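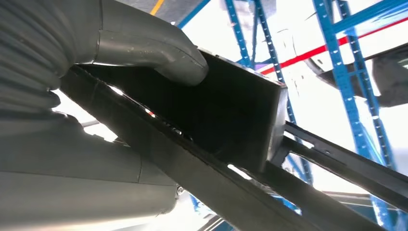

Clearing the bench at the end of the day
Notes for the 4:30 slot, Sharada Gowda

Slide 1. Say hello, thank Gemechu for setting up the projector. Ask who here shares a work surface with another shift. Wait for hands.

Slide 2. Why I picked this topic. At Hirnell we logged 1,382 minutes in July spent looking for small things that had been left on a bench. Most were pens, caps and lids. Read the number twice.

Slide 3. Bench first, then floor. Big light pieces come off before anything else. They hide what is under them.
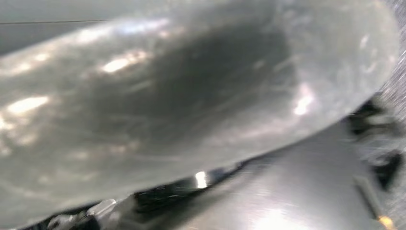

Clear or frosted plastic fools people. You get a dark shape through it and assume you know what it is. Lift it and check. Small dark items on gray metal are easy to miss too, so look from the side with the lights on.

Slide 4. Where it all goes. One tray for pens and sticks, one for loose parts. Trays cost us more than 300 for the whole room. Padmavathi has the order form if anyone asks.

Slide 5. What we still get wrong. Labels fall off. Second shift uses a different tray color. Gangadharan will take questions on labels.

Leave five minutes. Handouts are by the door.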